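Comunidade de Apoio Clisura – Robótica Educativa

Fixação dos cabos na garra da equipa (projeto de clube, placa amarela possivelmente impressa)

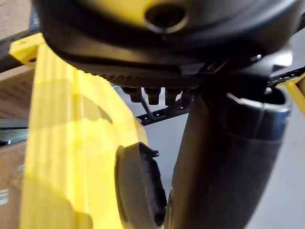
Pergunta

Boa tarde. O nosso clube de robótica prepara a participação no torneio Ballstead, em fevereiro, e solicita orientação quanto à organização dos cabos junto à garra. A placa amarela e os conectores ficam muito próximos do dedo preto – o regulamento do torneio exige que nenhum cabo interfira com as partes móveis. O braço utiliza o controlador Karpenko, com alimentação independente para a garra. Nos ensaios, a ligação é interrompida ao fim de 15 ciclos de abertura e fecho. Os alunos já substituíram um dos cabos, sem resultado. Deverá refazer-se a placa ou existe solução mais simples?

Respostas (3)

Resposta 1 – aceite pelo autor da pergunta

Não se recomenda refazer a placa nesta fase. Com a alimentação desligada, verifique-se primeiro se cada ficha está introduzida até ao fundo. Em seguida, deverá fixar-se o feixe de cabos à parte que não se move, deixando folga suficiente para a abertura completa dos dedos. O bracket preto perfurado presta-se bem a este fim: duas abraçadeiras estreitas nos furos livres bastam, desde que não fiquem apertadas em excesso. Convém repetir o ensaio com 20 ciclos a baixa velocidade e registar em que posição ocorre a falha. Se ocorrer sempre na mesma posição, o problema é mecânico.

Resposta 2

No clube da Escola Studcombe sucedeu o mesmo e a causa era o limite de corrente no controlador, que estava em 2,000 mA. Sugere-se a consulta desse parâmetro antes de qualquer desmontagem.

Resposta 3

Usem cola quente.

Comentário à resposta 3: Desaconselha-se. A cola dificulta a substituição dos cabos e o júri pode solicitar a desmontagem da garra durante a inspeção técnica.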